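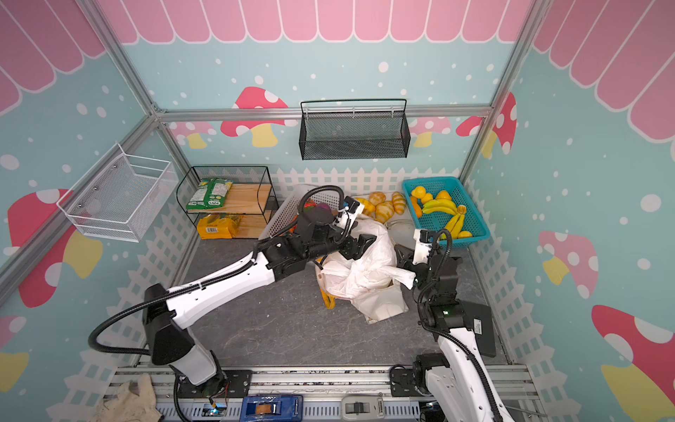
Pletden, February

Part-time catalog clerk, Ojeda Seed Library

The library holds 1,362 accessions of beans, squash and field corn. The clerk enters germination results, prints packet labels and files grower return forms. Records are kept in a shared database; training takes 2 days.

Requirements: accurate typing, legible handwriting, and the ability to lift storage boxes to shelf height. Knowledge of Latin plant names is useful but not required.

Hours: 5 mornings a week, start 8:30 a.m. The contract runs for one growing season and may be renewed once.

Send a resume and the names of two references to Estela Echeverría, Records Office.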